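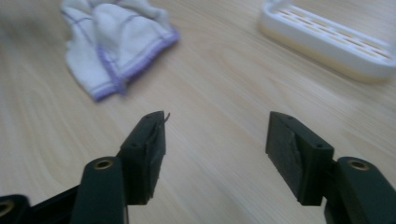 图4-1 指垫张开状态,布巾与皂盒在桌上

第4章 手持夹爪的安装、检查与首次采集

适用于 Wuven 手持夹爪套件,含 Keogh 记录软件。固件低于2018年5月版的先升级再看本章,菜单位置不一样。
本章修订:2018年10月28日

4.1 开箱后先做的事

1. 核对装箱单。夹爪主体、指垫备件、内六角扳手、数据线、标定板。缺件联系 Zellutville 仓库,报箱侧编号。
2. 撕掉镜头保护膜。很多人忘。忘了画面发雾,后面标定怎么都过不去。
3. 握住手柄,扣扳机,空夹几次。两指应同时动、同时到位。一边快一边慢,看4.6。
4. 松开扳机,手指应自己弹回全开。弹不回或者卡在半路,不要硬掰。

注意:连杆之间会夹手。调试时另一只手别放在连杆后面。

4.2 指垫检查

指垫是耗材。每次开工前看一眼,半分钟的事。

1. 看内侧面。有轻微擦痕、表面不平整,可以继续用。
2. 看上沿。图4-1左侧指垫上沿已经有点毛边,角上翘出一小条。这种程度不影响抓布,但抓小件时翘出的部分可能先碰到物体,建议修掉或换新。
3. 修边用小剪刀贴着剪,不要扯。一扯整条都起来。
4. 用指甲推一下指垫,应无松动。
5. 两侧成对更换。只换一边,厚度不同,夹持中心会偏,数据里也看的出来。

更换步骤:
a. 扳机松开,夹爪断开数据线。
b. 用套件内的扳手拆旧垫。
c. 擦净安装面,旧胶屑要清干净。
d. 装新垫,垫上的两个小圆孔朝上沿一侧。装反了能拧上,但是夹不平。
e. 空夹,确认两面能贴合。

注意:不要给指垫抹油、抹护手霜之类。也别用酒精反复擦,表面会变硬。

4.3 铜色嵌件

指臂圆头处的铜色螺纹嵌件压在塑料里,正常情况不需要动。
- 嵌件应与塑料贴紧,不应跟着螺丝一起转。
- 一起转了就是滑脱,停用,整根指臂更换,不单卖嵌件。
- 螺丝手感到位即止。用电动螺丝刀拧坏的,不在保修范围内。

4.4 布置桌面

第一次采集用浅色桌面,纹理不要太花,木纹桌可以。玻璃面、镜面、反光贴膜不行,跟踪会漂。

1. 清桌。与任务无关的东西拿走,包括扳手和剪下来的指垫边。
2. 放任务物品。入门任务包里是软硬各一件,本章以一块布巾、一只塑料皂盒为例。
3. 布巾随手一团即可,不要叠整齐。每条记录换一种团法。
4. 皂盒离布巾远一些,中间留出桌面,夹爪下去不会碰到另一件。
5. 皂盒朝向也要换。别老是一个角度。
6. 灯光要柔。直射灯会在白色物品上打出一片死白,格子、缝边全没了。

提示:物品部分在画面外没关系,起始画面里能认出来就行。但是物品不能贴着桌沿,容易推下去。

4.5 标定与第一条记录

1. 接数据线,打开 Keogh。左下角状态变为“已连接”。
2. 进入“设备—夹爪—标定”。标定板平放桌面,镜头对着板慢慢绕。进度到90再停手,低于这个值软件也让你保存,但别存。
3. 标定行程:全开保持2秒,全闭保持2秒,按提示走。
4. 回主界面,新建任务,填任务名。任务名不要带空格和斜杠,带了导出会报错(下个版本修)。
5. 夹爪移到桌面上方,手指全开,画面下方应能同时看到左右两块指垫。只看到一块,说明镜头座歪了,回去拧紧重标。
6. 按手柄侧键开始。听到提示音再动。
7. 下探,夹布。夹住鼓起来的地方,不要去夹平铺的单层边,初学很容易空夹。
8. 提起,移到目标位置,放下,完全松开扳机。
9. 夹爪抬离桌面,再按侧键结束。
10. 立即回放。画面糊、中途手入镜、空夹超过一次的,删掉重录。

动作速度:比平时拿东西慢一点。太快了画面拖影,太慢了后面训练出来的动作也拖拉。

抓皂盒另说:
- 从侧壁夹,别把指尖往面上的排水槽孔里插。
- 扳机扣到刚夹稳就停,硬塑料不会让,继续扣只会磨指垫。
- 打滑先检查指垫,再检查皂盒表面有没有皂渍。

注意:湿物品不要采。本套件不防水。皂盒洗过要擦干再上桌。

4.6 常见问题

两指不同步:
多数是一侧连杆螺丝过紧。松四分之一圈再试。还不行,寄修。

画面上沿、边缘有点虚:
近距离镜头正常现象。中间桌面纹理清楚即可。中间也虚,检查保护膜、擦镜头,再不行重新对焦。

标定卡住不动:
标定板翘边,或者灯太暗。压平,加灯。板子上有折痕的直接换。

记录能录,导不出来:
先看任务名(见4.5第4步)。再看磁盘空间。

错误码3144:
软件里显示为“3,144”,是同一个码。夹爪行程数据丢失,通常是线没插到底。重插,重做行程标定,之前那条记录作废,不用试着补。

布夹起来又掉:
夹的太浅。下探再深一点,指尖轻触桌面没问题,但别压着桌面拖。

4.7 收工

1. 退出 Keogh,再拔线。顺序不要反。
2. 夹爪放回泡棉槽,手指保持张开。夹着东西存放会把指垫压出印子,复原很慢。
3. 镜头盖盖上。
4. 指垫更换过的,在保养卡上写日期。

4.8 配件与服务

指垫(成对)、指臂、镜头座、标定板可单独订购。入门任务包另售,已购 Purnby 培训服务的用户随课程发放,不用再买。
寄修前请先导出日志并附在箱内,没有日志的件要排队检测,会慢。请把指垫一起寄回,不要拆下来自己留着。

下一章:批量采集与数据命名规则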